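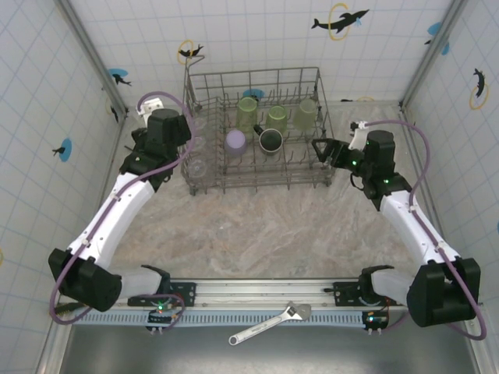 2023年6月25日，星期日

我对科技史里的“第一”一向不太放心。第一台、第一次、第一人，这类说法在年历、博物馆说明牌和中学课外读物里到处都是，读起来很顺，记起来也容易。可是把其中任何一条拿出来认真查，多半会遇到麻烦。我的看法是，写给普通读者的科技史应当少用“第一”，非用不可的时候，要把它是哪一种“第一”写清楚。

拿我比较熟悉的一件事来说。Skaltcombe是个小镇，镇上过去有一家做钟表零件的厂子，叫Buven。这家厂出过一种工厂用的打卡钟，商品名是Kokkinos，工人上下班时把卡片插进去，扳一下手柄，时间就印在卡片上。镇上的路牌和旅游折页都写着，这里是自动换行打卡钟的诞生地。所谓自动换行，指的是每印一次，卡片托会自己往下落一格，下一次的时间就不会叠在上一次上面。

隔着一道山梁的Drorketstead也这么说。那边有一间陈列室，摆着一台结构差不多的机器，说明牌上的年份比Kokkinos早3年。两边为这件事争了很久，报纸来信栏里登过不少，语气都不太客气。

我去查过双方的依据。Skaltcombe用的是专利核准的日子，Drorketstead用的是样机在工厂里试装的日子。这两个日子各有各的凭据，都没有错，只是说的根本是两件事。从提出申请到核准，中间隔多久要看当年的审查快慢；从样机试装到能卖给别人，又是另外一段路。如果Skaltcombe也拿试装的日子出来比，差距会缩小很多；如果Drorketstead也拿专利来比，它就没有东西可拿，那边的人从来没有申请过。

所以“谁是第一”这个问题，在这里没有办法回答。要先问：哪一件事的第一？想出来、画出图纸、做出样机、当众演示、申请专利、专利核准、卖出第一台、有人真的天天在用，这些都可以叫做“发明”的日子。一种机器往往在这几个时间点上各有各的领先者。年历只留一行字的位置，编的人就从里面挑一个，通常挑专利核准日，因为这个日子最好查，精确到天，而且有文件。

我不反对用专利日期。我反对的是用了却不说。“某月某日，某人发明了某物”，这句话给读者的印象是那天早上世上还没有这件东西，到晚上就有了。准确的写法是“某月某日，某人取得某物的专利”，多不了几个字。有些年历就是这么写的，可惜转抄几次以后，“取得专利”就变成“发明”，再转几次，前面还会多出“世界上最早”几个字。

Iason Gavalas写过一本讲办公机器的通俗读物，卖得不错。我在书里看到Kokkinos那一节时很失望，他把整台打卡钟归给了Buven的老板。可那份专利上署了两个名字，另一个是厂里的工具匠。书里没有提他。Gavalas后来在一次讲座上回答听众，说普通读者记不住两个名字，一个故事里最好只有一个主角。

这个理由我不接受。读者看侦探小说能记住一屋子人的名字，看足球能记住替补席，为什么看科技史就只能记住一个？真正的原因恐怕是写的人省事。老板留下了照片、信件和自传，工具匠什么也没留下，要写他就得去翻工资簿和车间的领料单，翻完了也许只能写出半页。但这半页很值得写。领料单上能看到他在卡片托的弹簧上换过好几种钢丝，最后用的那种也不是最贵的。自动换行能不能成，关键就在这根弹簧上：太硬，卡片托落不下来；太软，手柄一震就连落两格。

说到档案，我比较认同Anneli Savolainen的做法。她整理Buven留下的文件，编了一份目录，共831条。目录里没有一条用了“首次”或者“最早”。每一条只写文件上有什么：日期、签名、事由，日期如果是后来补填的，也注明是补填。有人嫌这份目录枯燥，说看不出哪件重要。我觉得这正是目录该有的样子。重不重要，由用它的人去判断，编目录的人先替他判断了，后面的人就很难再看见别的。

她在目录前言里有一段话，我抄过几遍，大意是：一个厂子的文件里，成功的那一次通常写得很短，失败的那几次写得很长，读的人却总是先去找短的。我后来去看试装记录，情形果然如此。第一批打卡钟装了16台，记录里占篇幅最多的是油。冬天车间冷，油发稠，卡片托落得慢，早班的时间就印歪了。记录员为此写了好几页，还画了一张小图。通俗书里当然找不到这些。

有人会说，普通人看科技史图个有趣，没必要这么较真。我部分同意。我自己也爱看“历史上的今天”，小时候床头就有一本，每天撕一页，撕下来的舍不得扔，夹在课本里。有趣没有什么不好。可是有趣和准确在这里并不冲突。弹簧和机油的事，我讲给家里上初中的孩子听，他听得比听“某年某月某日获得专利”认真得多，还问我后来油的问题是怎么解决的。我说换了一种更稀的，另外把机器从门口挪开了。

也有人会说，“第一”能鼓励年轻人，榜样总要有。这一点我更怀疑。把发明写成一个人在一天之内做成的事，对想学着做东西的年轻人其实没有帮助。他自己动手，做了一个月没有结果，就会拿自己去和那一天比，觉得自己不是那块料。如果他知道打卡钟的卡片托改了又改，知道专利批下来的时候厂里还在为机油发愁，他大概会安心一些。

地方上争“第一”，还有更实际的原因。路牌、纪念日、旅游折页，都跟钱有关，这我理解。Skaltcombe每年四月办一次钟表集市，去年我去过，卖旧零件的摊子很多，比我想的要热闹。如果哪天有人证明那块路牌写错了，集市难道就不办了？我看不会。来的人是来看旧钟、买零件、吃东西的，很少有人在路牌前面停下来。陈列室那边也一样，Drorketstead的那台机器还能运转，管理的人愿意让参观者自己插一张卡片试试，单凭这一点就值得跑一趟。

我建议两边都改一改说明牌。Skaltcombe可以写：Buven在此取得自动换行打卡钟的专利，并署上两个人的名字。Drorketstead可以写：本机曾在本地工厂试装，试装日期见某某记录。这样写，两块牌子就不再互相矛盾，也都站得住。我把这个意思写信告诉过两边。Drorketstead回了信，说会考虑，但是牌子刚换过，短期内没有经费。Skaltcombe没有回。

编年历和科普册子的人，我也有几点具体的请求。凡是用专利日期的，写明是申请日还是核准日，这两个日子常常差得很远。凡是写“发明”的，想一想能不能换成“制成”“演示”“售出”这样说得清楚的动词。专利上有几个署名，就写几个署名，版面不够就少写一条别的。出处至少在书末列一下，哪怕只是一行小字。我手头有一本册子，收了200条“第一”，从头到尾没有一个出处，封底却印着“资料翔实”。

至于已经印出去的，更正起来当然慢。我给Gavalas的出版社写过信，附了专利署名那一页的复印件。编辑回信很客气，说再版时会补上工具匠的名字。再版还没有出来，出来以后我会去翻那一节。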